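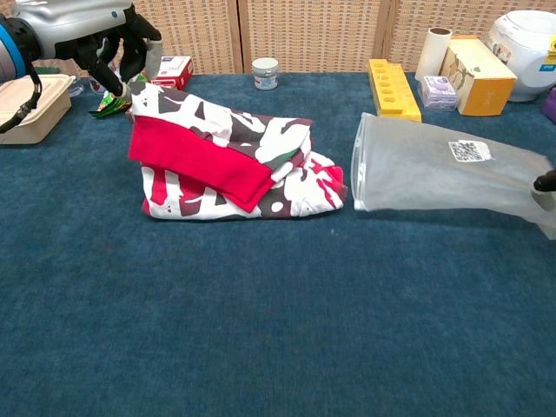 Leonardo Amato wrote in to say that my planner was too polite. He'd read my last post about grasp selection and his complaint was that it would sooner give up on a pick than touch anything next to it, and that in a pile of soft stuff you're never going to get anywhere with that attitude. "Let it bump things," he said. "You've got torque sensing in there, so use it."

He's right, and it took me most of a month to admit it. So this gallery page has turned into a page about contact, and about what we changed in the software to allow it. There's only the one picture so far! I'll put the rest in when I've sorted out which runs they go with, and until then you get my notes.

First, names, for anyone coming in cold. Drastia is the motion planner. Evden is the perception side (segmentation, depth, and a bit of guesswork about what's cloth and what isn't). Breto is the little tool I wrote for replaying logs, and it's the one I'm proudest of even though it's ugly as anything. The job in the picture is getting a folded piece of clothing into a plastic bag with two hands, one at the cloth and one holding the end of the bag.

About the garment. It's white with a big maroon-brown and red pattern and a solid red band lying over the top of the stack, and Evden had a terrible time with it. The segmenter liked color way too much. A red band across a patterned shirt or whatever you want to call it comes back as two objects, sometimes three, and then Drastia very sensibly plans to pick up the band by itself. You can imagine how that goes. What helped was making the mask merge step look at depth edges before it looks at color at all. If two regions touch and there's no real step in height between them, they're one thing until proven otherwise. It goes wrong with a thin item lying flat on top of another one, and I don't have an answer to that yet.

The green snack packet is a nice case of what Leonardo was on about. It's partly tucked under the far end of the fold, right where a finger wants to go. The old Drastia put a padded no-go shape around every object that wasn't the target, and with something tucked under the cloth like that, the padding swallowed half the good grasps. Plan failed, plan failed, plan failed, all the way down the log. I used to think the log viewer had frozen.

Now every object gets a contact cost in place of a hard wall. Touching a crumpled packet is cheap. Touching a jar that might tip is expensive. Hitting the table hard is still forbidden, thank you very much. The costs live in a plain text file and anybody in the group can edit them, which has led to some arguments (I had the paper towel roll down as "soft," and I stand by it).

The bag gets its own section because the bag ate my fall. It's frosted and wrinkled and see-through enough that the depth camera can't make up its mind. I had three goes at it:

Fitting a surface to the depth points. Hopeless, there are holes everywhere and the holes move.

Ignoring the depth and finding the outline in color. Better, but the outline isn't the opening, and the opening is what you need.

Looking for the mouth directly, with a small network trained on 900 hand-labeled crops. I labeled 281 of them myself and I never want to see a bag again. This is the one we kept.

The mouth detector spits out a line and a confidence number. If the confidence is low, the hand holding the bag shifts it a little and Evden looks again. It's such a dumb trick and I love it. A wrinkle that hides the edge from one angle often doesn't hide it from the next one, and moving the bag is far quicker than anything clever I could do with the pixels. We let it try up to 10 times before it calls for a person.

Timing between the two arms was the other mess. They used to run as two separate programs passing messages, each with its own idea of what time it was, and if you lined up the logs in Breto you could watch them drift apart. I moved both into one control loop at 200 Hz with a shared clock. Boring work! But now when I scrub through a replay, the finger forces on the cloth side line up with the bag side, and I can see who pulled first. Before that I was mostly making up stories.

Things I still don't like: the cost file has no units, so a "5" means whatever you felt it meant on the day. The merge step runs on every single camera update even if nothing has changed. And Drastia plans for the hand and the arm but pays no attention to the cable hanging off the arm, which loops down and has a life of its own. I've started modeling it as a fat sausage. Don't laugh, it sort of works in simulation.

A couple of you asked whether Breto will be released. Yes, I'd like it out by December, once I've pulled out the parts that only make sense on our machines and written down what the colored bars mean (I had to look it up myself last week). It reads our log format and plain CSV and that's it for now. If you want another format, send me a small sample file and I'll have a look.

And Leonardo, if you're reading, the default contact cost for soft packaging is now named after you in the config. You can change it back if you ever come and visit.

Last edited 10 October 2020. Comments are open below, and I do read them, just slowly.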